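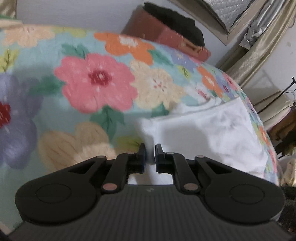

Black linkage arms rising from two rounded plates.

How a waterproof jacket works
By Saqib Dhanial

A waterproof jacket has two jobs. It must stop rain getting in, and it must let sweat get out. Both rain and sweat are water, so this sounds impossible. The answer lies in the size of the pieces.

Rain and vapour
Rain falls as drops. Each drop is made of a huge number of molecules, which are the smallest pieces of water there are. The molecules pull on one another and hold the drop together.

When you walk up a hill, your skin makes sweat. Some of it turns into a gas called water vapour. In vapour the molecules are spread out and move about one by one.

The thin layer in the middle
Many waterproof jackets are made of layers stuck together. The outside is a tough woven cloth. Behind it is a very thin sheet called a membrane — the word is said "mem-brain". One common kind of membrane is full of holes too small to see. A raindrop cannot squeeze through them, but single molecules of vapour can.

Vapour moves from places where there is a lot of it to places where there is less. Inside a jacket the air is warm and damp. On a cool, dry day it moves outwards easily. On a hot, damp day it moves slowly, and you may feel sticky.

What the number on the label means
Shops sell jackets with a number such as 2,000 mm. Imagine a tall, clear tube standing on a piece of the cloth. Water is poured in, and its weight pushes down on the cloth. The number tells you how high the water stood, in millimetres, before drops came through. A tube of 2,000 mm is two metres high, taller than most adults.

The Kongkaew children's jacket made by Andinix reached 3,632 mm in this test. A bigger number means the cloth can stand a harder push. Rucksack straps push on wet cloth, and so do your knees when you kneel on the ground.

Seams and zips
Sewing makes holes. A needle leaves a row of them along every seam, and each is much larger than the holes in the membrane. Makers cover the seams on the inside with waterproof tape. Turn your jacket inside out and look for smooth strips. Zips can leak too, so many have a flap of cloth over them.

Why water rolls off
New jackets have a coating on the outside that makes rain form beads. Dirt and rubbing wear it away. The outer cloth then soaks up water and feels cold — this is called "wetting out". The membrane may still be keeping rain out, but vapour has a harder time escaping.

Try it at home
Ask an adult before you start. Sprinkle 3 drops of water on the sleeve of a waterproof jacket and 3 on a cotton T-shirt. Wait 40 seconds, then compare the shapes of the drops.

Words to know
Membrane: a very thin sheet.
Molecule: a tiny piece of a substance, made of atoms.
Seam: a line where two pieces of cloth are joined.
Vapour: water in the form of a gas.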